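The Fridge Shelf, Reconsidered
The Home Issue, 5/13/21

Open your refrigerator and look at the middle shelf. If it's anything like mine was in March, there's a jar of olives on its side, half a lemon going stiff, and something in foil that you keep meaning to identify. I have lived with a shelf like that for most of my adult life, and I've spent the past few weeks getting rid of it, with more joy than I ever expected to get from a kitchen appliance!

It started when I moved into a smaller apartment in Vachon, where the refrigerator came with the place and the pantry didn't exist at all. Everything that used to live in a cupboard suddenly had to share cold space with the milk. Chocolate, nuts, the good flour, a bag of candied ginger I'd been hoarding. The first week I just shoved it all in. The second week I found a bar of chocolate stuck to the back wall behind the yogurt, and I went looking for bowls.

Bowls are the whole trick, as far as I'm concerned. Plastic bins are fine (I own three, from Tellness, and they slide nicely), but a bowl is something you already have. A round steel one is my favorite. It gets cold fast, it wipes clean in seconds, and you can lift the whole thing out with one hand, set it on the counter, pick what you want and put it back. Small packets that would otherwise slip down behind the jars all end up in one spot. Mine holds sweets in their wrappers, and guests find it within minutes.

Then there are the shelves themselves. Take them out once a season. I mean all the way out, rails wiped, walls wiped, and let a glass shelf come up to room temperature before you run warm water over it, or you risk a crack. A spoonful of baking soda in a quart of water does the job and leaves no perfume behind. While they're out, think about heights. Most of us never move a shelf from where it was on delivery day, and a single notch up or down can make room for a stockpot or a tall bottle.

I like a solid shelf for things that might leak and a glass one where I want to see what's underneath. Raw meat stays at the bottom, always. Leftovers go at eye level with a strip of tape and the day on them. Herbs stand in a jar of water in the door, next to the mustard, and they last far longer than I do in my enthusiasm for parsley.

And leave some room! A little bare shelf feels wasteful at first, especially right after a big shop, but cold air needs somewhere to go, and so does the watermelon you'll be bringing home in August.
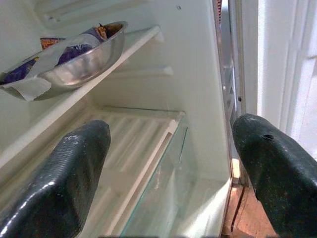 Wrapped treats in a stainless steel bowl, up on the solid white shelf.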